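**Bench Assembly and Packing Operator - Flullow, Flultstead site**

Flullow packs small-parts kits for repair shops and schools. The Flultstead site has two bench lines, a parts store and a shipping bay. We are filling positions on the second bench line, starting in February. No earlier factory work is required. The training is paid at the same rate as the job.

## The work

Operators work standing or seated at a white-topped bench. Loose parts arrive from the store in shallow bins. Each kit is laid out on a mat, checked against the kit sheet, bagged, labeled and placed in a carton. The line closes when the last carton is on the pallet and the benches are clear.

Main duties:

- Read the kit sheet and pull the listed parts from the bins.
- Lay the parts on the mat in sheet order, left to right.
- Check each part for damage, wrong thread or missing finish.
- Bag, seal and label. Small bags go inside the large bag, label facing out.
- Record short or damaged parts on the reject card.
- Wipe down the bench and return the mat to its marked position at the end of the shift.

The standard product is the Grasso kit, which has 100 parts across several small bags. The Wastness kit is larger and is packed by two operators working from the same sheet. A full shift on Grasso does not normally include any Wastness work, but operators are expected to learn both within the training period.

## The bench area

Bench tops and walls are white and are kept that way. A dropped screw or a torn bag corner shows up at once against the surface. Mats are gray. Parts may be set down on the mat only - the rest of the top stays clear during packing, including pens, cups and phones.

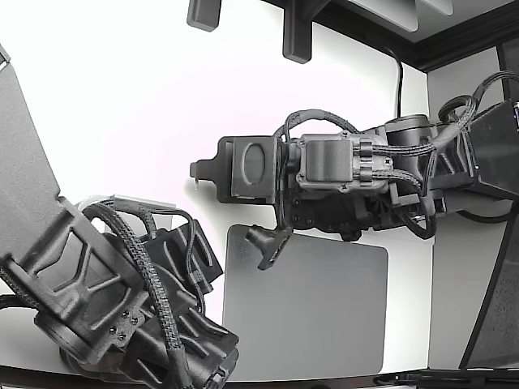
*Bench area: white top, gray mat, white wall behind.*

Lighting is even and fairly bright. Anyone who has trouble with glare should say so in the application, and a seat at the far end of the line can be arranged. The room is held at normal office temperature. Noise is low except when the carton sealer in the shipping bay is running.

## What we need from you

- Good close vision, with or without glasses.
- Steady handling of small items such as washers, clips and set screws.
- Ability to read a printed parts list in English and match part numbers without help.
- Ability to lift a packed carton from bench height to a pallet. A lift table is available and should be used for Wastness cartons.
- Regular attendance. The line is planned one week ahead and short notice changes are hard to cover.

Useful but not required: experience with a counting scale, a label printer or any kind of stock system.

Long sleeves must be close-fitting or rolled above the elbow. Rings and bracelets come off before the shift. Closed shoes are required in the shipping bay. Gloves are supplied for coated parts and are not worn for the rest.

## Hours and pay

Two shifts are open, early and late. The early shift starts at 6:30 a.m. and the late shift at 2:45 p.m. Applicants may state a preference. Shift swaps between operators are allowed if both are trained on the kit being packed that day.

Pay is hourly, with a higher rate for the late shift. The rate sheet is sent with the interview letter. There is no piece rate and no bonus for speed. Line output is over 2000 bags in a normal week and this is spread across all seats.

## How to apply

Send a one-page letter and a list of past jobs to the Flullow office at Flultstead, marked with reference 1202. Include the shift you prefer and the earliest date you can start. School projects, hobby work and home repair count as experience if they involved small parts.

Selected applicants will be asked to do a short bench test on site. The test consists of one Grasso bag packed from a sheet, followed by a second bag with a known error to be found and written up on a reject card. Tools and glasses cleaner are provided. Bring your own reading glasses if you use them.

Applications are open until both shifts are filled.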